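Gripper Evaluation Program: Frequently Asked Questions

Last revised 4 September 2019

The following questions are those most often received by the Minstead Center for Handling Research from firms that wish to submit a gripper, wrist camera or arm controller for comparison. Submitters should read this page in full before completing the intake form.

What does the program compare?

The program compares end-of-arm equipment on the handling of soft goods. The current round covers two grippers, the Veloso parallel model and the Humenley linkage model, together with the controllers supplied by each firm. Rigid parts are handled under a separate program and are not discussed on this page.

Who may submit equipment?

Any manufacturer, distributor or university laboratory may submit. Equipment must be complete and in working order, and it must be accompanied by the mounting drawings and a current manual in English. Prototypes are accepted if the submitter agrees that the results will be marked as such.

What tasks are run?

There are 13 tasks in the soft goods set. They include picking up a single cloth by its corner, drawing a cloth flat, folding once, folding twice, and placing a cloth in a tray. Each task is run 80 times with each gripper, and the full set is then repeated with the wrist cameras switched off.
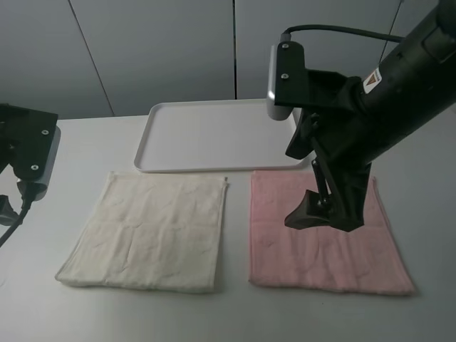

Towels were chosen for this round after submitters objected that the cotton squares used previously were too uniform and too stiff to separate a good gripper from an adequate one. Thickness, hem and surface pattern all affect how a fingertip enters the fabric. The cream and pink towels laid side by side in front of the tray both carry a faint embossed design, and a wedge-shaped fingertip of the kind held over the pink one must take hold of such a surface without pushing it along the table. Submitters who wish to practice beforehand may request a list of suitable cloths from the program office.

Are one-arm results reported separately?

Yes. Each report contains a one-arm table and a two-arm table. A gripper may be submitted for one-arm tasks only, in which case the two-arm table is omitted and no score is entered in its place.

How is a pick scored?

A pick is scored as complete when the cloth has been lifted clear of the table and held for the required time. A slip during that time is recorded as partial. A pick that takes up two layers when one was called for is recorded as a fault, even if the cloth is later placed correctly. Scoring is done from the recordings by two readers working separately. Differences are settled by the program manager, Olga Pacheco.

How many runs were recorded in the last round?

The round that closed in March produced 2,866 scored runs. A further 187 were set aside on account of controller stops or incomplete recordings. Runs that are set aside are listed in an annex to the report and are not counted for or against any submitter.

May a submitter supply its own cable routing?

Yes, provided that the routing is shown in the mounting drawings. Cables and straps must leave the wrist free to turn through the full range of the task. If program staff find it necessary to change the routing, the submitter will be notified in writing and may ask for the affected tasks to be run again.

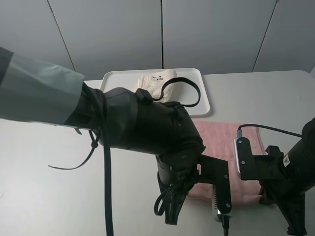
Two-arm work with a pink towel spread flat and a cream-white cloth in the tray.

Which controller software is used?

Each arm runs on the controller software supplied with it. Task timing and recording are managed by Kerkumetti, the Center's own scheduling package, which does not alter motion commands. Submitters may request the Kerkumetti interface notes at no charge.

May submitters attend?

One representative of each submitter may attend the setup day. Attendance during scored runs is not permitted. Recordings of a submitter's own equipment are released to that submitter with the final report.

What happens if a gripper is damaged during testing?

Testing of that gripper stops and the submitter is informed the same day. Fingertips and pads are treated as wearing parts, and two spare sets should be sent with each unit. The Center does not repair submitted equipment.

May results be used in advertising?

Results may be quoted only in full table form and with the round identified. Single scores may not be quoted alone. Requests for other uses should be addressed to Olga Pacheco at the program office.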